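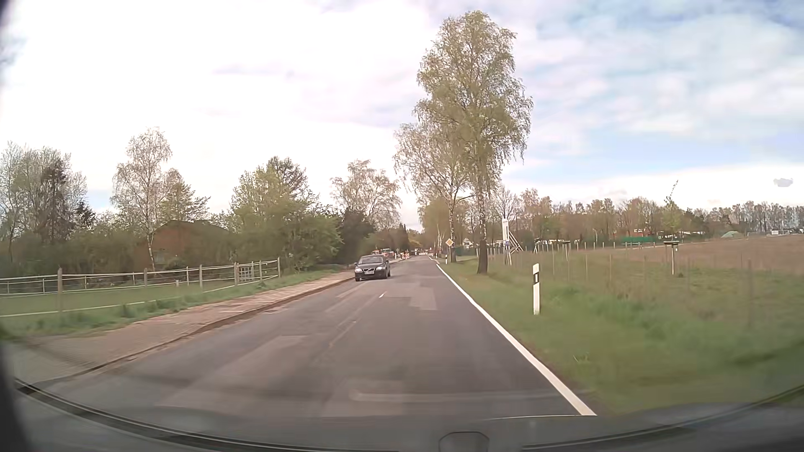

Too loud on patched asphalt, Nia Bevan wrote under my first post on the Edau tires, and was I ever going to mention it. Fair. So, proper review now, written fast, I have to be out the door in 25 minutes.

Set of four Edau all-seasons, 427 euros mounted and balanced. Bought in December, on the car ever since. Well past 1,000 kilometers by now, mostly the same road, the two-lane one past the paddock. Gray, patched all over, pale squares and long strips in both lanes. Red-and-white barriers on the left side, curb right there next to the lane. If a tire has something to say you'll hear it on that road.

Noise first. Nia is right. On smooth stuff, nothing, a soft hum. Then you hit one of the lighter patches and the note changes, kind of a hollow drone, goes away again at the far edge. Worst at 66 km/h for some reason. Slower it's fine, faster the wind covers it. My old Katance set didn't do this, or I'd stopped hearing it.

Ride is good. Softer than I expected. Small lips between old and new asphalt just get rounded off, my coffee stays in the cup. Deep stuff still thumps. No tire is going to fix that.

Steering a bit vague around center. You get used to it in a week. I notice it most when something's coming the other way and I want to hold a line near the white edge stripe, little correction, wait, another little correction. Not scary, just not crisp. Joris Koster says his are the same and that more air helped. I went up a touch and yes, somewhat better, but then the drone is worse too. Pick one.

Rain: very good. Best part of the tire. Braking straight, no drama, roundabouts fine.

Snow: can't really say. We had two mornings of slush and it pulled away okay. Don't buy them on my word for mountains.

Wear looks even so far, front and rear. Haven't measured, will do it when I rotate them. Sidewalls feel soft though. I touched a curb parking (barely!) and there's a scuff bigger than it deserved to be. If you park by ear, get somthing else.

Fitting: shop got one wheel wrong, shimmy on the highway, went back, they rebalanced it for free. Shop's fault so no points off the tire.

Versus the Kao ones everyone asks about: drove those on my sister's car for a weekend. Quieter, sharper steering, worse in rain I thought, and they cost more. If your roads are newer than mine I'd probaly go Kao.

Four out of five. Would be four and a half without the drone. I'd buy them again at this price, and turn the radio up a notch by the paddock.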